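ニット製品のたたみ作業 ギャラリー
Nollham 衣類保管室 作業記録 1101

薄手ニットをたたんで棚に納めるまでの作業について、写真と注記をまとめた。対象は水色系の横編み・丸編み製品で、芯地や裏地のないものに限る。布帛のシャツ、コート類、肩パッド入りの製品は別ページに掲載している。

寸法の単位はすべてmm。「幅」は身幅方向、「丈」は肩から裾の方向を指す。たたむ前の状態を「展開」、縦方向に折って細長くした状態を「縦折り」、それをさらに丈方向に折った状態を「仕上げ折り」と呼ぶ。呼び方は保管室の棚札に合わせた。

1. 展開前の状態

薄手で伸縮性のある編地は、台に置いただけでは平らにならない。開口部の縁と裾のリブは周囲の編地より張りがあり、間の身頃に斜めのしわが集まる。この段階で裾を引くと、しわは消えずに開口部の側へ移動する。先に開口部の縁を整え、身頃、裾の順に進める。

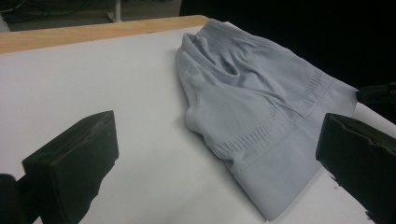
Nollham、2018-01-13

白い台の上の水色がかった灰色の編地。深いU字の開口部と幅の広いリブの裾。身頃には短い切れ込み状の編み目が列になって並ぶ。

編み目の列は、展開時の基準線として使える。直線の列であれば台の辺と平行にそろえる。弧を描く列では両端の高さだけを見て、途中の曲がりは追わない。弧の途中を直線に直そうとすると、隣の平編み部分が引かれて波打つ。

前後の身頃が重なって三角形の折れができている場合は、折れの先端をつまんで開くより、重なりの下に手のひらを入れて外側へ滑らせるほうが編地への負担が少ない。先端をつまむと一点に力がかかり、目の細かいリブでは跡が残る。跡は時間を置けば戻ることが多いが、戻る前にたたむと折り線として固定される。

開口部の縁が立ち上がって輪になっているときは、輪の内側から縁を押さえて倒す。外側から押すと縁がねじれ、裏の始末が表に出る。

2. 縦折り

展開が済んだら左右を中央に寄せ、細長い形にする。仕上がり幅は棚板の間口から逆算する。保管室で使っているZandauの棚箱は内寸が幅300、奥行350で、奥行を丈方向にとる。縦折りの幅が箱の間口を超える場合は、裾のリブではなく身頃の側で調整する。リブを折り込むと厚みが一か所に集中し、上に重ねた製品が傾く。

台は編地より一回り以上広い面を確保する。板の継ぎ目や段差に編地がかかると、折り線が段差に沿って曲がる。面が滑りすぎると折った側が戻り、粗すぎると毛羽が立つ。Ambroseの敷板は表面が均一で、この用途には十分である。敷板の清掃は乾いた布で行い、作業中に水拭きはしない。
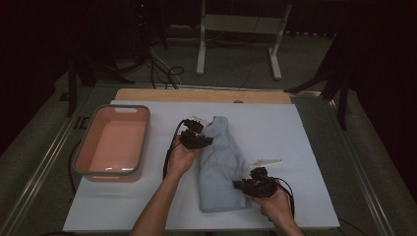 縦折りで不ぞろいが出やすいのは、端の丸みと下端のたるみである。上端は折り山の厚みで自然に丸くなるため、無理に角を出さない。下端は左右の折りがずれた分だけ細かいしわになる。ずれが小さければ、下端を台に沿わせて軽く引き、しわを丈方向に逃がす。ずれが大きいときは片側を開いてやり直す。下端だけを押さえて平らに見せても、仕上げ折りの際に内側へしわが入る。

折り返しの際に編地を持ち上げる高さは低いほどよい。高く上げると自重で丈が伸び、左右で長さが変わる。編地を台に接したまま返すのが基本で、持ち上げるのは折り山が次の位置に移る間だけとする。

浅い樹脂製のかごを併用する場合は、たたむ面の横に置く。未処理のものと処理済みのものを同じかごに入れない。かごの内面にバリや欠けがあると編み糸を引っかけるため、使用前に縁と持ち手穴を指でなぞって確認する。

3. 袖口、リブ部のつまみ方

リブは横方向によく伸び、縦方向にはあまり伸びない。つまむ向きによって結果が異なる。畝と平行にひだを寄せてつまめば、力が複数の畝に分かれ、離したあとの戻りも早い。畝を横切ってつまむと、一部の畝だけが開いたまま残る。

平編み部分との境目には縫い線がある。縫い線の上でつまむと糸の引きつれが出やすいので、境目を避け、リブ側か平編み側のどちらかに位置を決める。つまむ深さは、折り山が指先からわずかに出る程度でよい。深くつかむと下の層まで持ち上がり、反対側の袖や裾が動く。
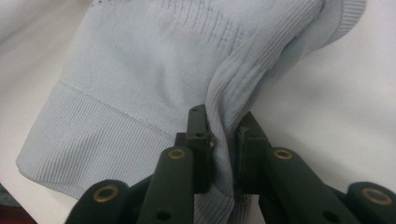 ひだ状に寄せてつまんだ水色の編地。左は幅広のリブ。

つまんだひだは台の近くで離し、離したあとに畝の向きを目で追う。畝が途中で寄っている箇所があれば、リブの端から縁に沿って指を一度滑らせる。繰り返しこすると毛羽の原因になる。

編地の上に薄い灰青色の筋や斑が見えることがある。柄、編み目の影、汚れのいずれであるかは、面を光に対して傾けて判断する。傾けて消えるものは影として扱う。消えないものは製品札の柄名と照合し、該当がなければ作業票の備考欄に位置を書いて別置きにする。この段階で拭き取りや部分洗いは行わない。

4. 収納

仕上げ折りは丈方向に二つ折りを原則とし、丈の長いものだけ三つ折りにする。一箱に重ねるのは4枚まで。折り山の向きを一枚ごとに入れ替えると、箱の中の高さがそろう。防虫紙はZulariの薄手のものを箱の底に一枚敷き、編地の間には挟まない。挟むと紙の端が折り線になる。

棚札には品名、色名、収納月を記入する。色名は製品札の表記をそのまま写し、見た目で書き換えない。水色、灰青、淡青が混在している棚では、色名の揺れで検索できなくなった例が過去にあった。

作業手順：Vusumuzi Oosthuizen
本文、校正：Paloma Pettigrew

厚手の縄編みと前開きのカーディガンは2月分の更新で追加する。棚箱の寸法表は備品一覧のページを参照のこと。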